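Oleo: one arm, one white box, a shared workshop

Oleo is the tabletop arm we put together at the Skumell workshop, and this folder holds its first 18 recorded sessions. We're so happy with how it moves now! The cables loop outside the wrist for the moment (Nhung Văn is drawing a cover, due in June), and the walls are plain on purpose so the lighting stays even. 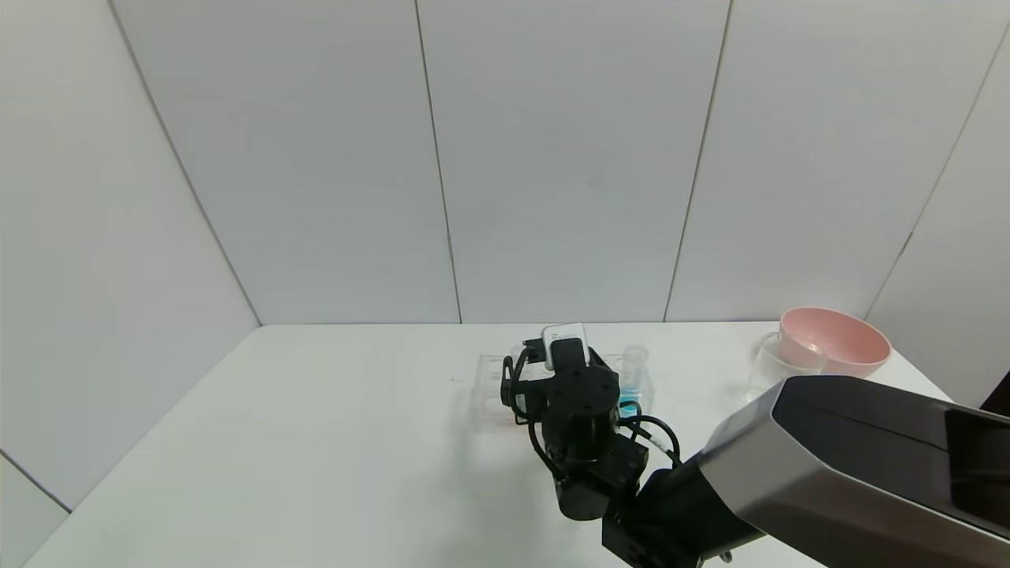 Gripper holding a small white object near the back wall, with the clear bottle of blue liquid, mug and pink bowl to the right.

Each session has up to 2,000 steps, saved with joint angles and gripper state. Session 7 has a gap in the joint log, so skip it for timing work.

Build notes: Rongrong Bai
Recording: Ekene Onuoha
Last updated: May 9, 2024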